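Search this site Enter keywords Go

Members' Newsletter

4th August

By the Events and Membership Office

Open day at the Wandevus robotics laboratory

Members of the Trevo Engineering Society were received last month at the Wandevus laboratory, which opened its manipulation workshop to outside guests for the first time since November. The visit was arranged under the exchange agreement between the two bodies, and 122 places were offered. All were taken up, and a short waiting list was kept.

Guests were divided into four groups on arrival. Each group spent the first part of the visit in the lecture room, where laboratory staff gave an account of the Jiang project, and then moved to the workshop to see the equipment in use. The project is concerned with the handling of ordinary household objects by a pair of robot arms working together. It is now in its second stage, and staff were careful to say that much of what was shown remains under test.

The demonstration was built on a toy kitchen. Play food and small utensils are well suited to this kind of study, as they vary a great deal in shape and size, are cheap to replace and do little harm when dropped. Members were told that the layout is changed between sessions so that the system cannot come to rely on finding an item in the same spot twice. 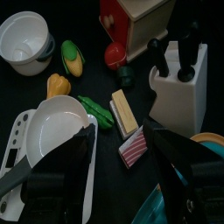 Each task is given as a short written instruction, such as placing a vegetable in a pan or moving an item from one container to another. The task is first carried out by a human operator, who guides the arms from a separate station, and the movements are recorded. The recordings are then used to train the control software, known within the laboratory as Unar. At the time of the visit the project held 3597 recordings, of which 202 had been set aside for checking purposes and are never used in training.

Several members asked why so many recordings were required for what appear to be simple actions. Staff replied that a person picking up a tomato makes a number of small corrections without noticing them, and that the software has to be shown these corrections many times over, from different starting points. Recordings in which the operator hesitates or misses the object are also kept, provided that the fault is put right before the task ends.

The question of vision was dealt with at some length, and drew the most discussion in the second group.

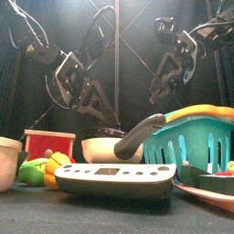
The laboratory's approach is to give the software more than one view of the work. A fixed camera shows the whole table but may lose sight of a small object when an arm passes over it. For this reason each of the two arms, which hang down over the table from above, has a camera of its own mounted at the wrist, just over the gripper. The wrist view is narrow, and of little use for planning a long movement, but it is of great value in the last moments before the fingers close. Members with a background in inspection work remarked that the same difficulty is met on production lines – a single overhead view is seldom enough.

Questions were also put on safety, running costs and the likely uses of the work. On the first point, the laboratory stated that guests are kept behind a marked line whenever the arms are powered, and that the operator has a stop control within reach at all times. On costs, no figures were given. As to future use, staff mentioned assistance in the home and light packing work, but declined to offer a date for either.

Members who attended are reminded that visitor passes should be returned to the Society's office by post or in person. Those who wished to receive the printed notes from the lecture, and who did not leave an address at the desk, may apply to the office in writing.

A return visit by Wandevus staff to the Society's own premises is under discussion – details will be given in a later number of this newsletter. Members who were placed on the waiting list will be given first choice of places should a further open day be held.

Share this item 4 shares 0 comments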